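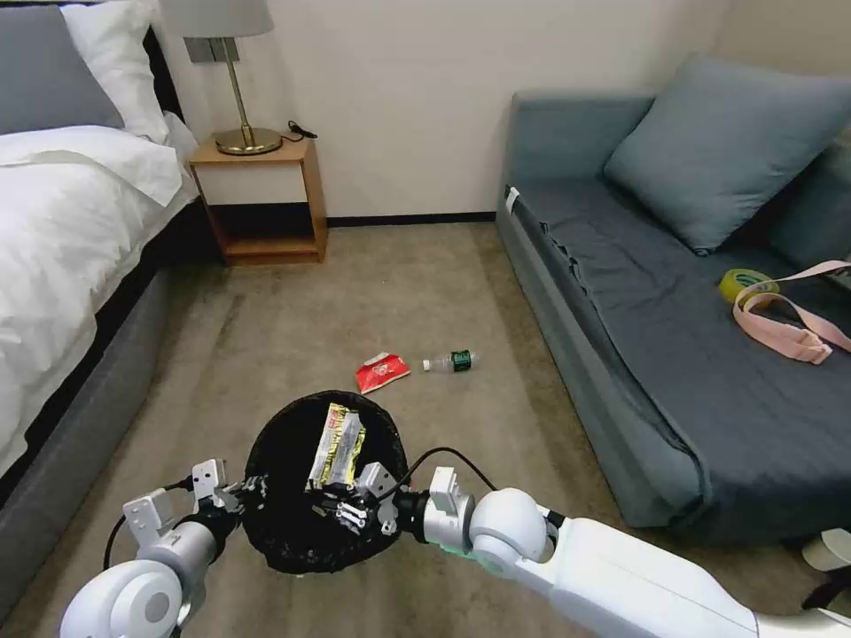

1/
家の中で双腕ロボットを動かすときの社内ルールを、今日ようやく改訂した。全13条。初版は2条だった。「人にぶつけない」「壊したら言う」。短くて美しく、役に立たなかった。
増えたぶんの条文には、それぞれ元になった失敗がある。連投で順に書いていく。長いので、興味のない人はミュート推奨。

2/
前提から。うちのプロジェクト(Zirnuraという名前。由来は聞かないでほしい、私も知らない)では、寝室の片付け作業をロボットにやらせている。床のゴミを拾ってゴミ箱に入れる、箱ごと持ち上げて運ぶ、そのくらい。
工場の安全規格はよくできているけれど、掛け布団のことはどこにも書いていない。工場に掛け布団はないので。

3/
第1条「始める前に床を見る」。
そんなことまで書くのか、と改訂会議で言われた。書く。初版のころ、全員が画面だけを見ていて、床のケーブルに最初に気づいたのは足の小指だった。私の小指である。
今は操作担当とは別の人が部屋を一周して、口で「床よし」と言う。恥ずかしいのは最初の日だけ。

4/
第2条「停止ボタンの担当は、停止ボタン以外の仕事をしない」。
記録係を兼ねてはいけない。コーヒー係も兼ねてはいけない。コスミン・キリアクが後者を試した人で、その日の議事録には「停止が遅れた。コーヒーは間に合った」とある。本人が書いた。

5/
第3条「腕の届く範囲に人の座る場所を作らない」。
寝室でやると、これがいちばん破られる。ベッドとソファがあるからだ。椅子を片付けて安心していると、見学に来た人がごく自然にソファへ腰を下ろす。人間の膝は、柔らかい面を見ると勝手に曲がるらしい。
対策として、見学者は部屋の外。ドアから顔だけ出すのも禁止。顔がいちばん大事だと思うので。

6/
第4条「ケーブルは手首の可動域いっぱいで確認する」。
手首の外側でケーブルが輪になっているタイプの腕は、まっすぐな姿勢で点検すると必ず合格する。ひねった姿勢で点検すると、急に性格が変わる。
点検表には姿勢を指定して書くこと。「異常なし」とだけ書いてある点検表は、何を見たのか書いた本人も思い出せない。

7/
第5条「両手で持つ物は、先に決めた高さまでしか上げない」。
ゴミ箱を左右から縁で挟んで持ち上げる動作、見ていると簡単そうだ。片方の手が少し早いだけで箱は傾き、中身は元の場所に帰っていく。
うちの上限は床から300ミリ。運ぶときもこの高さ。もっと上げたいという要望は毎回出るが、上げたい理由が「見栄えがするから」だったので却下した。

8/
第6条「中身の入った容器を運ぶ前に、中身を確認する」。
軽い包装ゴミなら落ちても拾えばいい。液体、ガラス、電池は入れない。入っていたら人が出す。
「ゴミ箱だからゴミが入っているに決まっている」という意見に対して、ノウラ・ヤンミンが自分の机のゴミ箱から社員証を出してみせた。会議はそこで終わった。

9/
第7条「作業対象でない物は、動かさないか、どける」。
サイドテーブルのランプ、ソファのクッション、そのへんの物をどう扱うかという話。環境の一部として置いておくなら、進入禁止の範囲に入れる。邪魔なら始める前に人が片付ける。
途中で「やっぱりあれもどけようか」と腕の間に手を伸ばすのは、いちばん日常的で、いちばんやってはいけない。やりたくなったら停止してから。

10/
ここで一度、クレームの話をさせてほしい。
先方のPlanlow(部屋を貸してくれている会社)から「条文が多すぎて現場が読まない」と言われた。ごもっとも。調べたら、うちの現場も読んでいなかった。
それで各条を一文にして、理由は別紙に回した。別紙は誰に頼まれたわけでもないのに長くなった。書いたのは私です。

11/
第8条「つかんだら、次に動かす前に一拍置く」。
ペットボトルが好例。横倒しの透明なボトルをラベル側からつかむと、見た目にはしっかり持てている。持てているかどうかは、持ち上げるまで見た目ではわからない。
一拍の間に、操作担当は指の位置を見て、監視担当は反対の手を見る。右手がボトルをつかんでいるとき、左手はゴミ箱の縁にいたりする。人はつかんだほうの手ばかり見るので、ぶつかるのはだいたいもう片方だ。

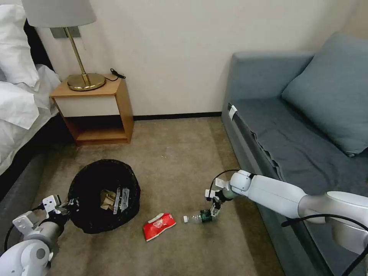
12/
第9条「空いている手にも居場所を決める」。
前の条の続き。遊んでいる手の待機位置は、作業ごとに表に書いておく。ゴミ拾いなら箱の縁のそば。ただし箱を押さえるのか、ただそこにいるだけなのかは必ず区別する。
「とりあえずその辺」という指定が初版の手順書に本当にあった。筆跡はアナス・ブトロスのもの。本人は筆跡鑑定を拒否している。

13/
第10条「布には近づいても、引っかけない」。
ベッドから垂れた掛け布団、座面から垂れたカバー。どちらも高さが作業のたびに変わるのに、地図の上では変わらない。腕の下側は特に見えにくい。
布の端から腕までの余裕は、始める前に目で確認する。シモーネ・ギマランイスは最初「布を全部なくせばいい」と主張したが、それはもう寝室ではないと反論されて引き下がった。引き下がりながら「体育館でいいのに」と言っていた。

14/
第11条「速度の上限は部屋に貼る」。
うちは手先で毎秒300ミリ。人が部屋に入るときは停止。貼り紙にしたのは、設定画面の奥にある数字は存在しないのと同じだから。
貼り紙は目の高さに貼ること。初回は私の目の高さに貼り、背の高い同僚たちから「足元注意の紙かと思った」と言われた。この件についてはこれ以上書かない。

15/
第12条「失敗した試行も消さない」。
落とした、滑った、箱を倒した。記録には残し、印だけつける。今年の7月に記録を見直したら、担当者が善意で失敗を消していたせいで、800回分の成功率が素晴らしいことになっていた。
上に報告する直前で気づいた。もう少し遅ければ、私たちは世界一のゴミ拾いチームとして表彰され、翌週に呼び出されていたと思う。

16/
第12条の補足。印のつけ方はKilineという自作の表計算シートで統一している。「自作」と「統一」が同じ文にある時点で不安になった人、正しい感覚です。
列は、時刻、動作、結果、止めた人、ひとこと。ひとこと欄は自由記述で、検索には使えないが、読み物としてはいちばん人気がある。「ボトルに嫌われた」と書いた人は、何が起きたかも書いてください。

17/
第13条「終わったら腕を止め、電源を切り、部屋を元に戻す」。
この順番で。先に部屋を戻し始める人が必ずいる。早く帰りたい気持ちはわかる。電源の入った腕の隣で床に這いつくばって包装ゴミを拾うのは、帰りたい人の行動としては遠回りだ。

18/
質問が来ていたのでまとめて返事。
・「片手の機体でも使えますか」→ 第5条と第9条を飛ばしてください。少し得した気分になれます。
・「家庭で使う人にも読ませますか」→ 読ませません。読まなくても安全なものを作るのが先で、これは作っている側の約束です。
・「監視担当は何人ですか」→ 停止ボタン専任とは別に、ひとり。兼任の相談は受け付けていません。
・「コーヒーは」→ 部屋の外。

19/
条文案を全部読んで赤を入れてくれたのはルバ・ファラハ。赤のほうが本文より多い段落があった。「適切に」「十分に」「必要に応じて」は全部消された。
「適切に距離を取る」と書いた人は距離を決めていない、というのが彼女の言い分。反論しようとして、適切な言葉が見つからなかった。

20/
改訂版の日付は2022年11月11日。Zein側の現場にも同じ版を渡したので、古いほうの紙を持っている人は捨ててください。
捨てるのは手でお願いします。ロボットに捨てさせる場合は、第1条から。

21/
追記。さっそく「第7条の『どける』は誰がどけるのか」という指摘をもらった。人です。停止ボタンの担当以外の人です。
次の版で直します。第14条にはしません。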